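Istska House — Room Inspection, Furnished Lets
Room 3, second floor, rear
Inspected Thursday, September 28, 2023, by Elmarie Mokgethi
Copy to: Khairul Manurung, lettings

Marks: OK / FIX / TALK (talk means I would like a word with someone)

1. Door and lock — OK
Closes, latches, opens again from the inside without a key. In July it managed two of those.

2. Smoke alarm — OK
Tested with the button. Loud. The man in Room 4 came out to tell me how loud. Next test in 40 days.

3. Window — FIX
Restrictor is on but one screw has been replaced with what I believe is a drywall anchor. Opens far enough for air, sticks on the way back. Please send someone with a real screw.

4. Heater — OK
Kusico panel heater, wall mounted. Guard firm, nothing draped over it. Keep the space in front clear; the last tenant dried socks there and we all remember the smell.

5. Outlets and cords — TALK
No cracked plates, no scorch marks. There was an extension cord plugged into another extension cord, which I have unplugged and put in the office. Khairul, you asked last time whether two short ones count as one long one. They do not.

6. Mattress and bed — OK
Pale green fitted sheet is on and stays on at the corners. Pulled it back to check the seams and piping before putting it right: no stains, no bugs, no springs making a bid for freedom. Mattress tag 273 matches the inventory. Frame bolts tightened a quarter turn each. Dark blue cloth lying crumpled across the near edge.
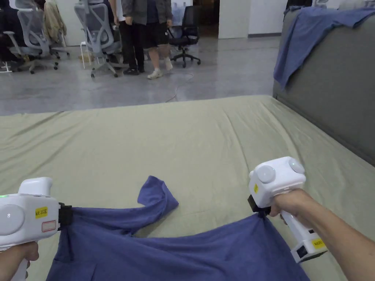 7. Floor and walkways — OK
Passable, but a thin white cable lies loose on the floor toward the bed. Rug has its nonslip backing. The other rug, the one without, has gone to the basement and should stay there.

8. Closet — FIX
Rail holds. Shelf above it tips forward if you put anything on the front edge, which is where everyone puts things. New bracket needed, Stoltarex part 3051. The stockroom says it has one. I will believe it when I am holding it.

9. Furniture, general — FIX
Chair fine. Dresser anchored to the wall, top drawer runs. The table went out for repair to Rondonuwu and the ticket (number 335) still says "in progress."

10. Keys — TALK
Two sets issued, one set in the key cabinet, one set "somewhere safe" according to the note. Please find out where safe is.

Result: pass, with items 3, 8 and 9 open. Room can stay in use. Recheck once the bracket and the screw are in.

E.M.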